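Genatik Large-Print Study Bible, Pew and Desk Edition 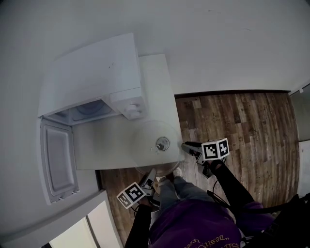

White countertop microwave with the door open.

Product summary

The Pew and Desk Edition is a single-column study Bible set in 13-point type, intended for group study, lectern reading and readers who find standard text sizes difficult. It contains the complete Old and New Testaments with verse-by-verse notes at the foot of the page and cross-references in the outer margin. The text block and notes are identical to the Genatik Classroom Edition. Only the type size, paper and binding differ, so page numbers do not match between the two.

Text and notes

Scripture is set in paragraphs, with verse numbers in the line and chapter numbers in the inner margin. Poetry is set in lines. Section headings are editorial and are printed in a sans serif face to keep them distinct from the text. Words of Christ are printed in black.

Notes were prepared under the general editorship of Szymon Wilczyńska. They deal mainly with historical setting, place names, weights and measures, and the sense of difficult Hebrew and Greek terms. Where manuscripts differ, the variant is given in a note marked with a small dagger. The notes do not argue for a particular view of baptism, church government or the end times. Where major traditions read a passage differently, the main readings are stated in order of their age.

Each book opens with a one-page introduction covering authorship, date, audience and outline. The introductions to Isaiah, Daniel, Hebrews and Revelation run to two pages.

Reference matter

Concordance, 80 pages, keyed to the printed translation
Table of weights, measures and coins
Harmony of the four Gospels in parallel columns
8 color maps with index, bound at the back
One-year and three-year reading plans
Lined note pages following Malachi and Revelation

Paper and binding

Text paper is an opaque Bible stock supplied by Zostwood. Show-through is low enough for underlining with pencil or dry highlighter. Gel and fountain pens will bleed and are not recommended. Page edges are plain in the hardcover and gilt in the imitation leather.

Both bindings have Smyth-sewn signatures. The hardcover opens flat from Genesis 10 onward once broken in. The imitation leather opens flat from the first page. Two ribbon markers are supplied with either binding. Thumb indexing is available on the hardcover only and must be requested when the order is placed. It cannot be added later.

To break in a new copy, stand it on its spine and press down a few leaves at a time, working from the front and back alternately toward the center. Do not force the covers back against each other.

Stock codes

GPD-H Hardcover, navy
GPD-HT Hardcover, navy, thumb indexed
GPD-L Imitation leather, black
GPD-LB Imitation leather, brown

Accessories

The Baumgartner tabletop stand holds either binding at a fixed angle and has a lip deep enough for the closed thickness of the book. The Baumgartner zip cover in size XL fits both bindings. Size L does not fit, although it fits the Classroom Edition.

Congregation and school orders

Case quantity is 8 copies. Cases may not be mixed by binding, but an order may include cases of different bindings. Cover imprinting in gold or silver foil is available on full cases, up to three lines of text. Imprinted copies are not returnable unless the error is ours. A proof is sent by email and must be approved before stamping begins.

Orders of 1000 copies or more are shipped on pallets by Workico and require a delivery address with a loading dock or a lift-gate request. Smaller orders ship by parcel carrier.

Corrections

The first printing has a misnumbered note at 2 Kings 15:19 and a reversed pair of labels on map 5. Both are fixed in the second printing, identified by the numeral 2 on the copyright page. A correction slip for first-printing copies is available free of charge. The brown imitation leather is out of stock and is expected again in March.

Page last revised 18 January 2024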